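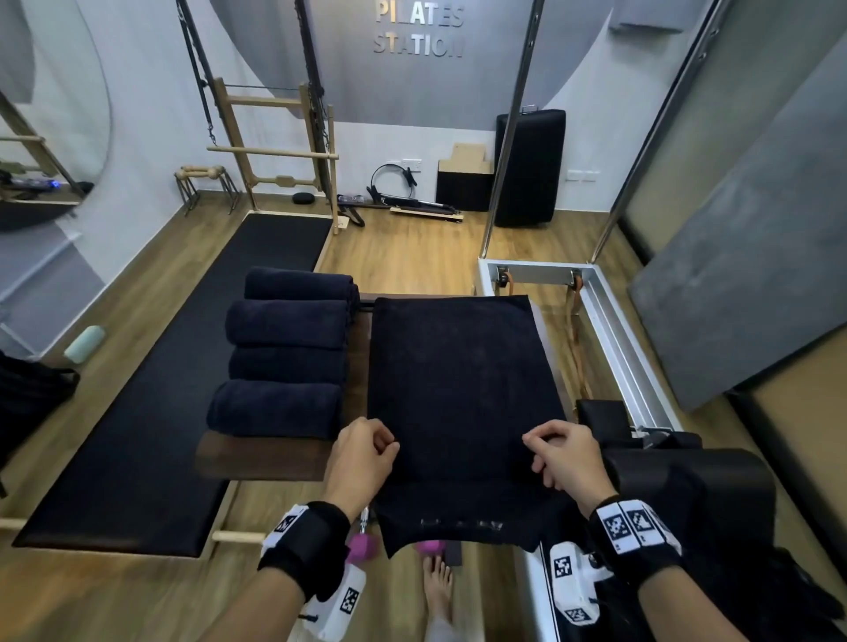 Drarkari pays people to fold towels, and wants more of them

2024-05-24

Anyone who has ever been told they fold towels wrong may be pleased to hear that there is now money in it. Drarkari, a small firm teaching machines to do household and shop chores, has been recording people at work in Pilates studios, among them one with PILATES STATION in raised silver letters on the wall.

The people doing the folding wear a band on each wrist, fitted with white modules carrying black-and-white square markers, so that the software can follow where each hand goes. Then they tidy up. Navy towels get spread over the padded carriage of a reformer, taken by the near edge, rolled and stacked. The dumbbells are left alone for the time being.

The firm has gathered 152 hours since February and says it needs a good deal more before its learning system, called Holtora, can be trusted with a towel of its own. At present it manages a flannel.

"We asked for natural behaviour and for the first week we got hotel folding," said Kavitha Nair, who runs the recordings. "People stand up straighter when they're wearing the bands. We throw a lot of that away."

Sloppy work is kept. So are dropped towels, second attempts and one long stretch in which Damián Varela, a regular on the project, rolls the same towel seven times and is plainly not happy with any of them.

Sessions last 40 minutes, barefoot if you like. Recording moves on to bed linen next, and Nair is still looking for someone willing to do fitted sheets.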